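Workshop notebook, 27 December 2024
Baskets, handles and the floor

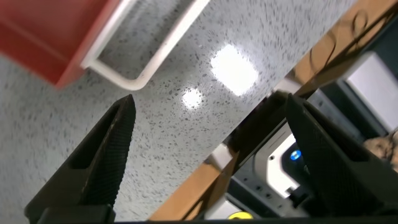 Started with the red plastic ones with the white wire handles, as they get the most use and the most complaints. The complaint is always the handle. It swings down past the rim when the basket is put on the floor, and then somebody catches a foot in it or drags the next basket over it. Starar want the red ones back on the shop side before the new year stock goes out, so the job today was to get through the pile, sort good from bad, and write down what was done to each kind of fault.

Set up on the open part of the floor by the wall, bench still full of the Plallska shelf brackets. Swept first. The terrazzo is hard on the eyes for this kind of work. A dropped clip or a chip of plastic vanishes into the speckle and you find it with your knee. I put down the gray felt for taking handles apart and did only the looking-over on the bare floor. Anyone doing this after me should do the same. I lost a retaining clip in September and it turned up under the radiator.

Sorting

Three piles: fine, handle needs work, scrap.

Fine means the handle swings both ways without sticking, sits flat when down, no cracks at the pivot holes, rim not split. Dirt doesn't count against it.

Handle needs work covers bent wire, one end sprung out of its hole, and coating rubbed through to metal. The last one matters because the bare wire leaves a rust line on whatever it touches, including the floor. There is one by the door already, in a nice curve, and I have not been able to get it out.

Scrap is any crack that runs from a pivot hole to the rim. I tried gluing these last winter. They hold for a few weeks on the shelf and let go the first time someone loads them with cans.

Most went into fine. The second pile was bigger than I expected and the scrap pile was small, 4 baskets, all cracked on the same side. I don't know why the same side. Possibly how they are stacked on the trolley, with the handles all folded one way. Will ask Starar how they stack them.

Bent handles

The wire is softer than it looks and comes back by hand if the bend is gradual. Take it out of the basket first. If you straighten it in place you are levering on the pivot hole and you will make a crack where there wasn't one. Squeeze the two legs together, one end out, then the other. Lay it on the felt and press down on the high spot with the heel of your hand. Turn it over and check it from the other side.

The corners are the trouble. A handle that has been opened out at the corner won't close up again without marking the coating. I tried it with the padded jaws in the vise, then with a strip of inner tube in the jaws, and the inner tube was better. Still left a dull patch on one but didn't go through.

Tried the old forming block from the Qureshi job too. Radius is too tight. Put it back in the drawer under the drill press, left side.

Ends that spring out

This is nearly always because the legs have been pushed inward and no longer bear against the hole. Open them a little wider than the basket, then squeeze them in. I had been opening them by eye and getting it wrong, so I marked the width on a piece of scrap ply with two nails. Drop the handle over the nails, and if it sits without being pushed it needs opening more. The ply is hanging on the hook next to the tin snips with RED BASKET written on it. Please don't use it for the shop's other baskets, the width is different.

Worn coating

Cleaned with a gray pad, wiped with alcohol, two thin coats of the white touch-up, left hanging on the line overnight. I did a test handle before the holiday and the paint held up to a coin edge after a full day but scraped off easily after a couple of hours. So they stay on the line until tomorrow, and please leave them alone even if they feel dry.

The touch-up white is a bit bluer than the original. Starar said they don't mind. The tin is nearly done, and the label gives the color as 2033. Reorder under that number, the name on the lid is worn off.

Load check

Every repaired handle that didn't need paint got hung from the beam hook with the sandbag in the basket, left for a while, then lifted and put down on the floor by hand a few times. Two ends popped out on the first lift, both handles I had done before making the nail board. Did them again on the board and they stayed in.

Put down gently, the handle falls over by itself and lies out past the rim on the floor. So that part of the complaint has nothing to do with damage, the handle is simply long for the basket. A small stop molded on the side would fix it but that is the maker's business. I thought about a dab of silicone near the pivot to hold the handle half up. Tried it on one of the scraps. It works for a bit and then smears. Not worth it.

Floor

The red plastic leaves a faint pink scuff if you slide the baskets. Comes off with the Gruvau floor cleaner and a white pad, no need for the green pad, and the green pad dulls the polish. Lift them, don't slide them. I know it is faster to slide a stack.

Overhead lights are a nuisance down there. The glare comes straight back off the floor and hides scratches on the wire. I turned off the row nearest the wall and used the hand lamp from the side, and found two worn patches I had already passed as fine. Went back through the fine pile with the hand lamp after that. Should have begun that way.

Stock and ordering

Starar say there are 200 red baskets all told and we have only had part of them. If the rest come in the same state we need more touch-up, a box of 100 gray pads from the usual place, and another length of line for hanging. The felt will do.

Left to do

Take the painted handles down and refit.
Load check on those.
Stack the finished ones with handles folded alternate ways and see if they still fit on the trolley.
Cut the pivot corners out of the scraps and keep them, I want to look at the cracks under the magnifier.
Move the Plallska brackets off the bench.
Rust line by the door, try the poultice.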